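Can it put the slippers away yet? Speaker notes, 25 minutes plus questions

Talk for the Boston evening, doors at 6:30. Slides are numbered in the corner. Skip 7 if the group before us runs over.

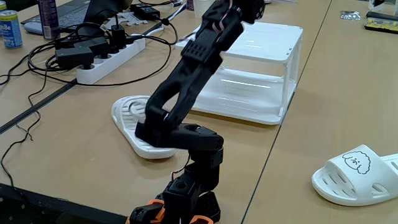
SLIDE 2. The chore

Leave the picture up while people sit down. Let them look.

Say: two slippers, a small two-tier white rack, one arm. The job is to get the slippers onto the rack. A four-year-old can do it and usually won't.

Point out that the gripper has its jaws on the middle of one slipper. Ask the room: is that a good grip or a bad one? Take two or three answers. You can't tell from a still, and that is my first complaint about this whole field. We get shown the moment of contact and asked to fill in the rest ourselves.

The other slipper has a cartoon dog on the strap. Somebody will mention it. Let them, then move on.

SLIDE 3. Why footwear is a mean test

A slide sandal has a flat sole and an arch of strap. Grab the strap and the sole swings. Grab the sole and you need to get a finger under it, and it is lying flat on a table. Pinch across the middle and you are squeezing two things with a gap between them.

Then there is the shelf. The upper surface is easy to reach from above. The lower one has side panels, so the arm has to come in from the front, low, holding something longer than its own hand. Ask who here has tried that with a small arm. Hands usually go down at this point.

Don't get into depth cameras. I lost ten minutes to that in June.

SLIDE 4. What "works" means

Read the numbers slowly.

2,000 tries in our own log. 1,874 of them ended with the slipper somewhere on the rack. Pause here, people like this number.

Now the other one. In 400 of those 1,874, the slipper was upside down, hanging over the front, or sitting on top of the other one. I counted them as successes for a month because my script did. If I did that at home I would be asked to do it again.

So the honest figure is 1,474 out of 2,000. Say it out loud and let them do the percentage. It's a bit under 74.

SLIDE 5. The Mesden video

Play the first 40 seconds only. Sound off.

Stop when the second shoe goes in. Ask what the speed is. It says 4x in the corner, gray on gray, and most people miss it. I don't accuse anyone of cheating. The label is there. But a chore that takes me six seconds took that machine close to three minutes, with the floor cleared first. Who cleared the floor?

Henrike Heitmann asked me that last question after an earlier version of this talk and I have used it ever since. Credit her.

SLIDE 6. The shop floor is kinder, up to a point

Thibodeaux runs a packing line with fixed trays and one part. Arms do fine there. Same part, same place, same light, all shift. If your work looks like that, go buy something, and you can ignore most of what I say tonight.

Their returns bench is the other story. Mixed goods, torn bags, laces everywhere. They tried an arm on it for a season and went back to people. The manager told me the arm was fine as long as someone stood next to it — so now they just have the someone.

SLIDE 7. Tables (optional)

Go back to the first slide for a second. Look past the slippers: a power strip, a tangle of black cables, cans, a laptop, a mouse. Every bench I have worked at ends up like that, and so does every kitchen counter. I want to see the slipper job done on a surface somebody lives with, and with different slippers from the ones it practiced on. Wuvska has promised a demo along those lines. I'll believe it when I can bring my own shoes.

SLIDE 8. Where I come down

Household chores: no, not yet, and I would not put a year on it.

Narrow shop-floor chores: yes, and for a long time already.

What I would ask any vendor, so leave this up for photos:
What speed is the video?
Who resets it between tries?
What counts as a success, and who decided?
Can I move the rack?

That last one ends a lot of meetings. I moved ours a hand's width to the left and spent the rest of the week retraining.

Questions. Repeat each one into the mic, the back row can't hear.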